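The Long Way to Atport

There is a train that goes most of the way to Atport, and I have never once been tempted to take it. The bus from Derum needs 104 minutes and makes 16 stops (more if somebody waves from a farm gate, and somebody usually does), and I love every slow mile of it.

I first rode it one wet May, when I was supposed to be writing about the harbor and ended up writing about the road instead. Derum has 1,719 people and one very good bakery, Bennani, where the line starts before the lights are on. Get the almond rolls while they're still warm, and get more than you think you need, because the next decent coffee is at the top of the pass and the woman who pours it is in no hurry at all.

After that the road drops into the valley and the talking starts. Strangers will ask where you're from, then where your parents are from, and then they will want to feed you. Food is really how people get acquainted on this bus, and I have come home from it knowing more about other people's sisters than about my own cousins!
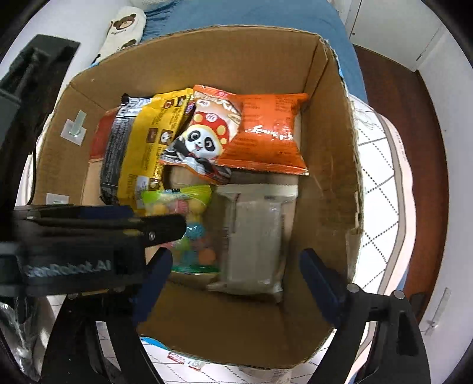

The last stretch follows the river down Trukalska, a street so narrow that the driver folds in his mirrors and everyone goes quiet for 100 yards. Then the houses open up, you smell salt, and the bus lets you off beside the old customs hall. The return leaves at four from the same spot, though I'd stay the night if I were you, and ask for a room on the water side.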